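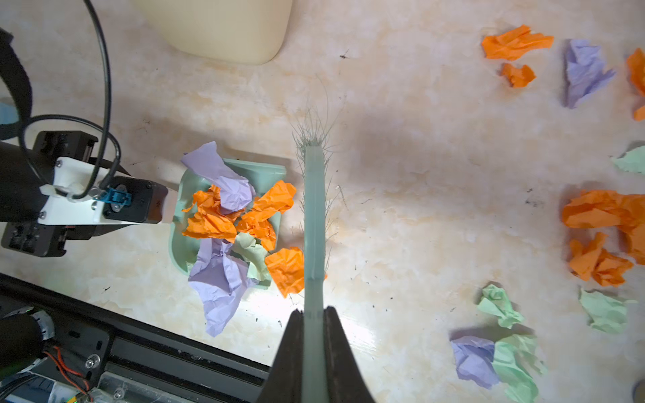 Balayette et boules de papier sur un sol marbré : comment faire ?

Posté par Kirsty Nepia, 8/4/19

Bonjour à tous. Excusez mon français, je l'apprends depuis trois ans seulement.

Je prépare des décorations en papier avec des enfants et après il reste toujours des papiers froissés par terre, des orange, des violets, des vert pâle. J'ai une petite balayette vert menthe avec la pelle de la même couleur. La pelle est vite pleine, un morceau orange pend sur le côté et il en reste encore beaucoup à droite sur le sol. Les poils de ma balayette s'écartent en éventail au bout. Est-ce que je dois changer la balayette, ou bien c'est ma manière de balayer qui n'est pas bonne ? Le sol est beige marbré et je ne veux pas le rayer.

Merci d'avance pour vos conseils.

Océane MacDonald
26 messages

Bonjour Kirsty,

Pour le papier froissé, la balayette n'est pas très importante, c'est léger et assez gros. Je vous conseille de vider la pelle deux ou trois fois pendant le travail. Quand elle est trop remplie, chaque nouveau morceau pousse un ancien dehors. Posez la poubelle près de vous avant de commencer.

Ensuite, rassemblez d'abord tous les papiers en un seul tas, avec la main si vous voulez. Appuyez bien le bord de la pelle au sol et faites des gestes courts. Les grandes feuilles, je les ramasse à la main et je les mets de côté pour un autre bricolage.

Pour les poils écartés, vous pouvez les tremper dans l'eau chaude (pas bouillante), les serrer avec un élastique et laisser sécher une nuit. Chez moi cela a marché, mais pas parfaitement. Des poils souples ne devraient pas rayer le sol. Vérifiez quand même qu'il n'y a pas de sable dedans.

Keegan Ouellet
298 messages

aspirateur et c'est fini

Marlene Bélanger
84 messages

Attention avec l'aspirateur, Keegan, une grande feuille froissée bouche le tuyau, cela m'est arrivé en mars. Je suis d'accord avec Océane pour le tas. L'aspirateur, je le passe seulement à la fin, pour les petits bouts.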